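How I sort out a metal drawer cabinet (and keep the top of it usable)

I've had grey metal drawer cabinets in my life for years now, at work and in my own spare room, and I've come to love them. They're tough, they're cheap second-hand and they swallow an amazing amount of stuff. They're also brilliant at turning into junk drawers with a snack bar on top! So this is how I go about clearing one out, start to finish. It takes me an afternoon with tea breaks, less if you're the decisive type (I'm not).

Faisal Kakakhel wrote in after my shelving page to ask whether three drawers is enough for one person. For a desk, yes, easily. For a hobby, ask me again in August when I've finished the sewing things.

What you'll need

A couple of soft cloths, washing-up liquid, a bowl of warm water, an old toothbrush, a dry lubricant if your runners are stiff, and three cardboard boxes. I use the Brinari cloths, which come in a pack of 14 and go through the wash without turning into felt. Anything soft will do though.

Step 1: Empty it from the bottom up

Start with the bottom drawer. It's nearly always the deepest and the heaviest, and if you pull out a full top drawer first the whole thing can tip towards you. Take everything out and put it in the boxes: keep, move somewhere else, get rid. Don't read old paperwork while you're doing this. I once lost forty minutes to a boiler manual.

Once the bottom one's bare, leave it pulled right out and look into it properly, corners and all. Then do the middle one, then the top. I push each drawer most of the way back before I load up the next one, so there's never too much weight hanging off the front.

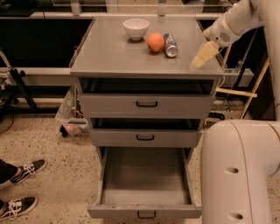 Step 2: Clear the top

This is the bit that gets me every time. A flat metal top at about hip height is an invitation, isn't it? An orange, a bowl, a drinks can, and before you know it there's a whole packed lunch living up there and you can't put a folder down.

Fruit goes in the fruit bowl or in your bag. Bowls go to the sink, even the clean ones, as they only attract paper clips. Cans go in the recycling, and give them a quick rinse first or you'll get that sticky ring. If a can's lying on its side, check it's empty before you pick it up (yes, I learnt that with a cuff full of cola).

Step 3: Wash it down

Warm water with a small squirt of washing-up liquid, cloth wrung out well. You don't want water sitting in the seams, where the paint tends to go first. Do the top, then the sides, then the drawer fronts, then the insides.

Tops like these show every smudge once the light catches them, and a round mark from a cup or a can may need a second go.
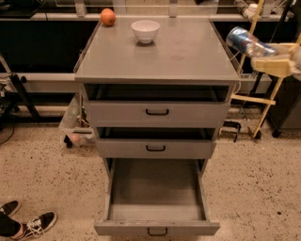
If it still won't shift, I lay a warm damp cloth over the mark for five minutes and try again, with a tiny dab of Malavow cream if I'm feeling fierce. Test it somewhere out of sight first! I took the shine off a patch on my first cabinet and it bothered me for years. Use the toothbrush along any raised edge on the top, where crumbs collect, and round the ends of the handles.

Scuffs on the drawer fronts are mostly there for good. I've made my peace with mine. You can touch up bare metal with a matching enamel, and I'd do that if there's any rust starting, but otherwise leave it be.

Step 4: Get the drawers running nicely

Slide each drawer in and out a few times while it's empty. If it grates, wipe the runners with a dry cloth, then give them a very light coat of dry lubricant. Please don't use cooking oil, it goes gummy and collects fluff. Skostari do a replacement runner set for 8 pounds which I fitted to my spare room one, and that was easier than I'd feared.

If yours is on castors, turn each one by hand and pull out any hair and thread while you're down there.

Step 5: Decide what lives where

Top drawer is for what you reach for every day: pens, tape, scissors, charger. The middle one is for things you want weekly. Bottom drawer gets the big awkward lumps, and it's the one place I let myself be a bit messy.
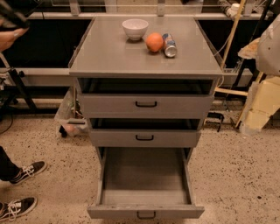
I like a divider in the shallower drawers, or everything slides to the back the first time you shut them with your knee. The Bensaid trays fit most of mine, but measure the inside first, as the front panel always makes a drawer look bigger than it is. Old chocolate boxes are just as good and you get to eat the chocolates.

Put the heaviest things low, and towards the back if you can. Then push all three drawers shut, and go and deal with that "get rid" box before you start rescuing things from it.

Last updated: 3rd April

Contact | Copyright, all rights reserved | Back to top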